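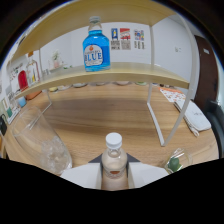 The blue bottle, back on the upper shelf of the desk unit.

I have never understood the appeal of desk shelves. You buy a desk because you want a flat place to work, and then you buy a second thing that stands on the desk and takes part of it away. The catalogs call this "gaining space." I call it stacking.

Still, I gave in back in September and got one, a two-tier thing with a thin white frame and pale boards. The store was Prandby, the line was called Koltlow, and the leaflet promised a calmer workday in 7 steps. I got as far as step 2, which was "assign every object a home," and then I wanted lunch.

So what has it done for me? The desk did get clearer for a while. Then the shelves filled up, and the desk filled up again underneath them. I had more stuff on show than before, only now it was at eye level. I took everything off last week and put back what I could defend. That was a short list.

The bottle of blue liquid made it, and I know how that sounds. It has a round cream label with BLUE on it in big letters, in case you were wondering what color it was. It does no work at all. I like looking at it when a phone call runs long, and I have decided that counts. A friend who follows the Sanna method (keep only what you used in the past 70 days) told me it should go. I asked whether looking was using. We left it there.

The water bottle is plastic and I am not proud of it. The shelf people always show a carafe with a matching glass, but I would knock a carafe into the keyboard before the first morning was out.

As for the three posters on the wall behind, I have stopped reading them, and I suspect that happens to anything you pin up and leave. They were going to come down with the rest of the clutter. Then I thought about the bare white wall and left them alone.

There is a course on all this, by the way, from an outfit called Haltudum. It has 13 lessons, one of them entirely about cables. I sat through the free one. The advice was to clear the desk every evening, and I could have come up with that for nothing, though I admit I hadn't been doing it. I've done it four evenings running now. The shelf stays for the time being. If the pile underneath comes back by spring, the whole unit goes out to the hall and can hold shoes.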